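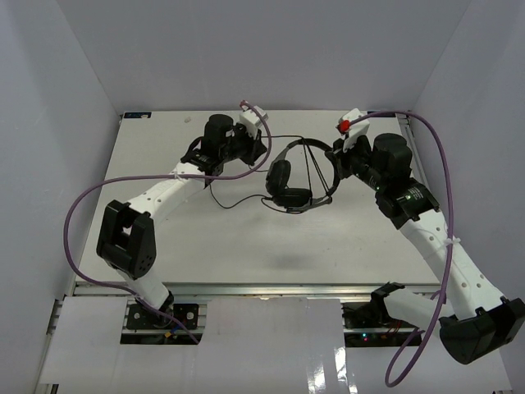 Should you wrap the cable around your headphones when you put them away? I say leave them unwrapped, and coil the cable next to them.

I wrapped mine for years, tight around the headband, three or four turns and the plug tucked in under the last one. It looked tidy in the drawer. But a wrapped cable pulls hardest at the spot where it enters the ear cup, and that spot is where my last two pairs quit. One was a Brarex that cost me 242 dollars. The other was cheap and lasted longer.

A loose coil takes a few seconds more. Start at the ear cup end, leave some slack there, and make loops as wide as your hand. A strip of soft tie holds it.

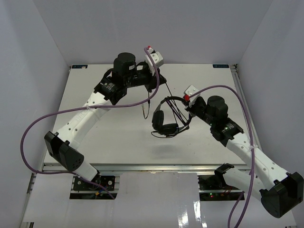
The plug end should finish on the outside of the coil, so you can find it without undoing anything. My friend Justinas Jankauskaitė uses a hard case and thinks all of this is fussy. He may be right about the case. I don't want one more box on the desk - the drawer is full already.

Wireless pairs get around the question, and I have tried them. I went back to a cable in December and I still prefer it. It does need putting away properly at night.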